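Bin Picking in a Shared Shop: Project Report
Wyn Griffiths, Trestdale workshop
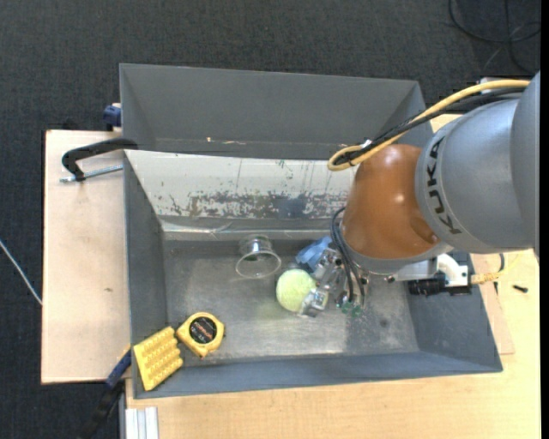

Fig. 1. Gripper at the tennis ball, with the cup and tape measure also in the bin.

The Csonka guide says a setup like ours takes 2 weekends. Ours took seven weeks, and I still don't trust it. The ball is an easy target – it's round and it forgives a bad approach. The clear cup is the real test, and our success rate there rests on eight tries, too few to claim anything. I also doubt the shiny bin floor helps the depth readings. Clamping the bin made the runs easier to repeat, but I would not call the system reliable yet.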